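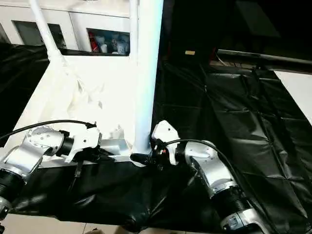

Ingegerd Sjöberg wrote under my last post that 40 minutes is too long to walk to any job, and that I would be back on the bus the first week it rained. She also asked what I do about shoes, whether I carry a bag, and if I had thought about what happens in the dark months. I started typing a reply and it got long, so I am putting it here.

It did rain. I started in April and the second week was wet every morning. I took the 66 once that week and walked the rest. The time I took the bus it sat at the bottom of Kwok Street for so long that I got in later than I would have on foot, and my coat was as wet as if I'd walked, from standing at the stop.

For anyone new, I live on the Surkemine side of the river and work in Rodomside, up past the old market. By bus the trip should take a little over 20 minutes with the wait. Walking it takes 40 if I don't stop. Coming home is slower, as I usually buy something for dinner.

I have tried three routes. The first one follows the bus, which was a mistake. It's the shortest on the map but there are five big crossings and you stand at every one of them breathing exhaust. I did that for the first few days and thought the whole idea was a bad one.

The second goes along the river path. It is longer by a good bit but there are no lights at all between the footbridge and the boat sheds. The path is gravel for the middle part and it puddles. In dry weather this is the one I like best. There is a bench by the sheds where the same two men are always sitting with coffee, and after a month or so we started nodding.

The third is the one I use most. You go up the steps behind the library, along the top street, and down through the allotments. The gate at the far end of the allotments is locked until seven, which I found out by getting there at ten to. The steps are steep and I was out of breath on them for most of the spring. I still am if I've had a bad night.

About shoes. I bought a pair of waterproof walking shoes in a shop in Surkemine and they were too warm and rubbed at the heel. I wore them for two weeks because I'd paid for them. Then I went back to my old running shoes, which let in water but dry fast, and I keep a pair of plain black shoes under my desk. I also keep socks there. If I could give one piece of advice on this it would be the socks.

The bag took longer to sort out. I used to carry a shoulder bag and by the second week my neck hurt on that side. I borrowed my sister's small backpack and never gave it back. In it I have my lunch, keys, a thin rain jacket, and the Hilidex. That's the paper notebook I write these posts in first, the kind with rings so you can take pages out. I used to have a book in there too, from the bus days, and it took me a while to notice I was carrying it both ways every day without opening it.

That is the one thing I miss. I read a lot on the bus. Not well, with people climbing over me, but I got through a book every couple of weeks. Now I read at night and fall asleep after three pages. I tried listening to a novel while walking and kept losing track of who was speaking, and on the top street you need to hear the cars coming out of the driveways. So now I don't listen to anything.

I get asked if I've lost weight. I haven't checked. My trousers fit the same. What did change is that I sleep better, and my knees, which I expected trouble from, have been fine. My left hip aches if I take the steps two at a time, so I take them one at a time.

Ingegerd's point about money is fair too. She guessed I'd spend whatever I saved on the bus on things for walking. I kept my receipts for once. The monthly pass was the big saving, but then there were the bad shoes, the jacket, and a bakery on the way that I did not used to pass. I buy a roll there most mornings. I think I come out a little ahead, and I'd be further ahead without the bakery.

Some things I've seen on the walk that I never saw from the bus: a heron on the weir, twice. A house on the top street with a blue door that gets repainted every few weeks in a slightly different blue. The whole business of the allotments, which were bare mud when I started and by August were so overgrown that you had to turn sideways past the beans. One woman there gave me a bag of zucchini I hadn't asked for. I ate zucchini until I was tired of it and she gave me another bag.

The dark months are what I can't answer yet. The river path has no lamps, so that will be out in the mornings. The allotments aren't lit either, but it's a short stretch and I have a small flashlight. Ice on the library steps is my main worry. There's a ramp that goes around, and it adds a few minutes. If it gets really bad I'll take the 66 and not feel bad about it. I never made a rule that I had to walk every day, and I think I would have quit if I had.

I worked out that a full year of this would come to nearly 1,000 miles, counting vacations off. I told my sister and she asked for her backpack back.

If anyone knows a way from the footbridge up to the top street that avoids the library steps altogether, please leave it in the comments. There's a path on the old map that starts behind the tire shop, but when I went to look there was a fence across it.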